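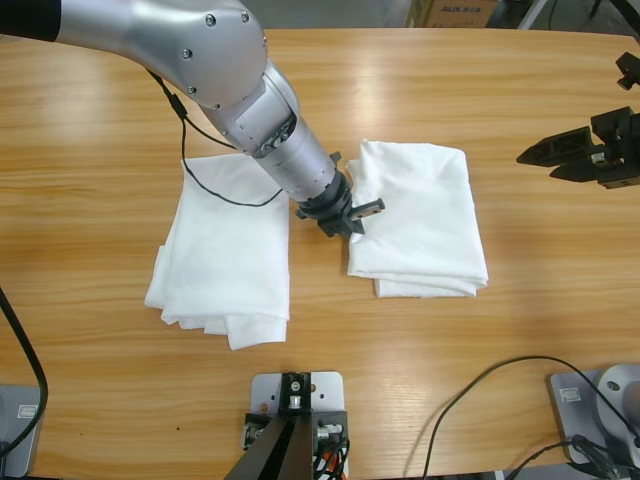
Brisa Barrera wrote to the Concert Office after the October show that the singer had been clear all the way to the back row of Telance Hall, that the bass had hardly reached her at all, and that she would like to know whether the new loudspeakers were to blame or the room. Her letter raises the question most often put to us this season, and the following review of the Boseck portable column system is intended in part as a reply.

## Background

The Office presents a small series of concerts each year at Kusden College. Most are held in Telance Hall, a former dining room with a flat floor, a low stage and tall windows along one side. Until this season, amplification was provided by a pair of Rajput cabinets on tripod stands. They were dependable and loud. They were also heavy, and audiences seated near the stage complained regularly that the music was uncomfortable while those at the back could not follow the words.

The Boseck system was purchased as a replacement. It has now been used for 4 concerts: a string band, a solo pianist who sings, a jazz quintet, and the rock double bill Ms. Barrera attended. This review reflects those evenings and the rehearsals before them. The Office paid the regular price for the equipment and has no arrangement with the manufacturer.

## What is supplied

Each side of the system consists of a floor-standing bass unit, a spacer, and a slim column of small speakers that slots in on top. The columns travel in padded bags. The bass units do not come with covers, and we consider this an oversight in equipment sold as portable. A mixer is built into the left-hand unit, with 4 inputs, a single reverb effect, and a headphone socket for the operator.

The printed manual is short and mostly well written. The section on linking the two sides should be read before the equipment is unpacked, as the linking cable must be in place before either unit is switched on. Our crew missed this at the first rehearsal and spent a good part of the sound check looking for a fault in the wall outlets.

## Setup

Once the crew had learned the order of assembly, the complete system could be standing, wired and passing sound in 15 minutes. The Rajput cabinets required two people for each lift onto a stand. The Boseck columns can be handled by one person, although the bass units still call for care on stairs, and the single recessed handle on each is placed so that the unit tips forward when carried.

The joints between column and spacer are firm. We did notice that the upper section can appear to be seated when it has not made electrical contact, in which case the lower speakers play and the upper ones stay silent. Crews should listen close to the top of each column before the doors open. A visible latch or an indicator light would be a welcome change in any later version.

## Sound quality

### Voice and acoustic instruments

In this area the system is excellent. The string band played to a full hall, and the fiddle and both voices were distinct from every seat we visited. The level fell off very little between the front and the back, so the front rows could be kept at a reasonable volume. Several regular patrons remarked on this without being asked.

The solo pianist was, in the opinion of this Office, the best-sounding concert held in Telance Hall in some years. Quiet passages stayed quiet, with no hiss audible between songs. The built-in reverb was tried at rehearsal and switched off, as the hall has enough of its own.

### Jazz

The quintet needed more inputs than the system offers, and an outside mixer was brought in. Used this way the Boseck columns performed well. The upright bass was full near the stage and somewhat thin past the middle of the room, but the balance was acceptable, and the players were pleased with what they could hear on stage. Because the columns spread sound so widely, they can be placed slightly behind the performers and serve as their monitors too. Microphones must then be chosen with some care. We had one brief episode of feedback during the second set, and it was resolved by turning down the trumpet channel.

### Amplified bands

Ms. Barrera's account of the October concert is fair. The vocals were clear, and clearer than they would have been through the old cabinets. The kick drum and bass guitar were weak at the back, and by the end of the headliner's set the limiter lights on both units were on almost continuously. The sound did not break up - the protection circuit appears to work as described - but it flattened noticeably, and the last few songs lacked the force the band had shown at rehearsal.

Part of the difficulty does lie with the room. A flat floor and a standing crowd will absorb a great deal of low sound, and the bass units sit at shin height behind the first row of listeners. The remainder lies with the equipment, which is being asked to do work for which it is rather small. The manufacturer sells an additional bass unit. We have not heard it and can offer no view.

## Reliability

There have been no failures. One spacer arrived with a cracked foot and was replaced by the dealer without argument. The power cords supplied are too short for a stage of any width, and the Office has bought longer ones.

## Assessment

| Area | Rating out of 5 |
|---|---|
| Voice and acoustic music | 5 |
| Jazz and small ensembles | 4 |
| Amplified bands | 2 |
| Setup and transport | 4 |

The Boseck system is recommended to presenters of folk, chamber, solo and spoken programs in rooms of modest size. It is recommended with reservations for jazz, provided that a separate mixer is available. For rock concerts before a standing audience it should not be used without additional bass.

The Rajput cabinets have been kept. They will be placed on the floor beneath the columns for the spring band concert, carrying low frequencies only, and patrons who attend are invited to send their comments to the Office, with a note of where in the hall they stood.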